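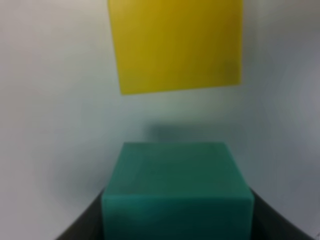

Why do so many people repaint a room within a year of painting it? Most of them picked the color from a small chip, under store lights, and never saw it on their own wall at night.

Farzad Kermani has run the paint counter at Honorato for 41 years, and he can usually spot a customer headed for trouble. They come in with a phone photo and want two gallons before lunch. He tries to sell them a sample jar first. About half say no, and he sees a fair number of them again in July, when the bright evenings show up everything they missed in winter.

"Yellow is the worst one," he said. "On the chip it's butter. On four walls it's a school bus."

The reason is simple enough. Painted walls throw light at each other, so a strong color gets stronger in a closed room. A yellow that looked mild in the store picks up more yellow from the wall across from it. Greens and blues shift too, mostly with the time of day. A teal that looks fresh at 7 in the morning can go flat and gray under a lamp.

Hyun-seo Oh found this out in her apartment in Stekidska. She painted the hallway a deep yellow, lived with it for five weeks, and then covered it with a quiet off-white. The kitchen she did more slowly. She brushed sample paint onto sheets of heavy poster board and moved them around – beside the window, behind the stove, down low where the cabinets block the light. The green she liked best in the store was the first one she dropped.

Kermani tells people to leave a white border around each sample so the old wall color doesn't fool the eye. Two coats, always. Look at it before breakfast and again after dark, with the bulbs you really use. If you plan to change the bulbs, change them first.

A sample jar at Honorato costs $7. Oh bought five of them for the kitchen and still has most of a jar of the green, which she is thinking of using on a stool.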